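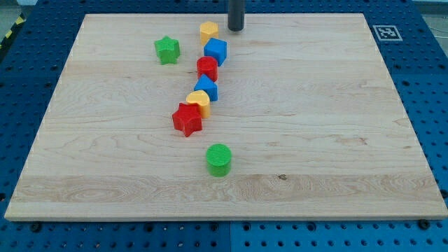
Equipment > Courts and Clubs > Ball Machines

Review: Valodano Portable Ball Machine

The Valodano is a battery-powered tennis ball machine intended for clubs, schools and county training programmes. The Floltidham Tennis Centre obtained one unit in June for assessment by its coaching department. The machine was used on both the indoor carpet courts and the outdoor hard courts, by juniors, adult improvers and members of the first team. The findings are set out under the headings that follow.

Price and contents

The unit was purchased at the club rate of £920, including delivery. The price covers the machine, one battery, a mains charger, a remote control and a rain cover. A second battery must be ordered separately. Clubs that run sessions back to back should allow for this in their budget, as charging takes most of a night and the battery cannot be used while it is connected to the mains.

Setting up

Assembly was straightforward. The hopper locks on to the body with two catches and the handle folds out for transport. Jirayu Sriwong, assistant coach, was able to move the machine from the store to the far court without help, although the wheels are small and did not run well over the gravel path. The printed manual is brief, and the section on oscillation refers to a button which does not appear on the model supplied.

Performance on court

Feed speed is controlled by a dial with 16 positions. The lower settings are well judged and suit players who are learning to hit through the ball. Between the middle settings the steps are uneven, and coaches found it necessary to test the feed before each drill. At the upper end the machine produces a heavy, flat ball that gave the first team useful practice in blocking returns of serve.

Topspin is consistent. Backspin is less so, and with older balls the length varied by as much as a racket's reach. Head coach Todor Kos recommends using pressureless balls of a single make, and keeping them apart from the general basket.

The sweep from side to side can be set to narrow or wide. In the wide setting the machine will occasionally send two balls in succession to the same corner. Kittipong Nuchit, who leads the under-13 squad, considered this an advantage for older juniors and a nuisance for beginners, who had been told to recover to the centre mark after every shot.

The remote control worked from the opposite baseline on every court. It has no clip, and players were obliged to keep it in a pocket.

Battery and noise

A fully charged battery lasted for two long evening sessions at moderate speed. It was noticeably weaker by the end of the second, with the ball dropping shorter before the warning light came on. Noise is acceptable outdoors. Indoors it is intrusive on the adjoining court, and the Monday ladies' doubles group asked for the machine to be moved to the end bay.

Comparison

The centre has for some years used a mains-powered Zeltach machine, which remains more accurate at high speed and has a larger hopper. It is also considerably heavier and can be used only on courts with a power supply. For group coaching outdoors the Valodano is the more practical of the two. For individual work with tournament players the Zeltach is still preferred.

Recommendation

The Valodano is recommended for clubs with a broad membership and more than one outdoor court - provided that a second battery is purchased at the same time. Clubs whose main need is advanced indoor training should try the machine on their own courts before placing an order.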